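Narna project: hand-held demos pass 400

The Narna group has now collected 400 demonstrations with the hand-held gripper, and the first trained policy has been run on the arm at Hjaltested. The method is simple. A person does a desk task holding the gripper, the camera on it records the view, and the policy learns to predict the next motion from that view alone. There is no teleoperation and no fixed overhead camera.

Lamai Thepsuriya split the demos by finger wear for this round. One set was recorded with new pads and the other with pads well into their working life. A policy trained on both sets finished 12 of 16 pick-and-place trials. The one trained on new pads only finished 11, so the gap is one trial and we are not reading much into it yet. Most of the failures in both runs came at the moment of closing — the fingers stopped short of the object or pushed it away.

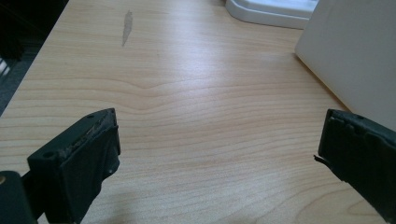

What changes in the next round

Demos will be recorded on more than one desk surface. Glare on pale wood is the condition we want covered first. Each session will start with a short clip of the open fingers over bare desk, so wear can be tracked by date.

Rorska has the training code. Anyone who wants to record should write to Lamai before booking a desk. The next full comparison is planned for November.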